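Surface cleaning in small food prep rooms: speaker notes
Retno Wibisono, Tament, February 15, 2021

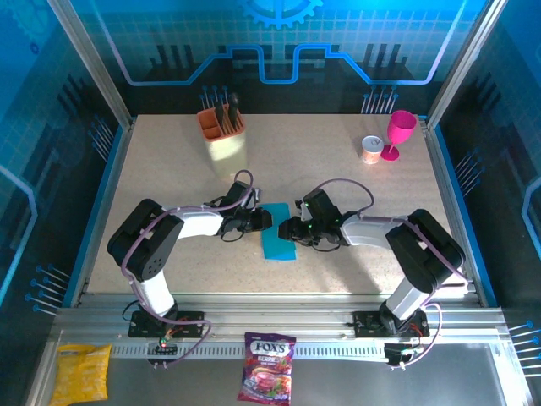 Slide 1. Teal sponge cloth on a speckled beige top, knife block at the back left.

Open with the cloth. Ask the room how often they change theirs, wait for two or three answers, move on. Do not comment on the answers.

Point to the tabletop. Speckled finishes hide crumbs and dried film. Inspection by eye from standing height is not enough on a pattern like this one. Use a low light from the side, or wipe with a white paper towel and look at the towel.

Items left out during a wipe-down: knife block, pink plastic wine glass, small cup with the white lid. Each one leaves a patch the cloth goes around. At the Burkness site we logged 1,633 wipe-downs through November. In almost 80 percent of them at least one item stayed where it was. Pause here, this is the number people write down.

Knife block. Lift it, wipe under it, let the spot dry, put it back. The slots are a separate job and are covered in the Lazaridis handout, page two. If someone asks about dishwashers, say check the maker's label and go on.

Stemmed glass. Round foot, narrow ring of contact. Liquid collects at the ring and dries there. Move glasses off first — they also tip when a cloth catches the foot.

Snack and candy bags. There is a yellow one and a Fox's Berries one at the front, below the rail. Packaging gets handled and put down anywhere, so it counts as a touched surface. Store it in a lidded bin or throw it out before the wipe starts.

Cloth handling. Fold in half, then in half again. One face per pass, no return strokes. Straight overlapping lines from the back edge to the front. Rinse when the faces are used up. Hang flat to dry, never balled up in the sink.

Contact time. The Tasham trial used 10 minutes wet. Most staff wiped dry well before that. Mention the two sites that fixed it with a wall timer.

Skip the dilution table if we are past 25 minutes. It is in the handout.

Questions likely: sponge cloth or microfiber (either, if it is changed on schedule), color coding (yes, teal is prep surfaces at our sites), who signs the sheet (whoever did the wipe).

Leave slide 1 up during questions. Collect the sign-in sheet.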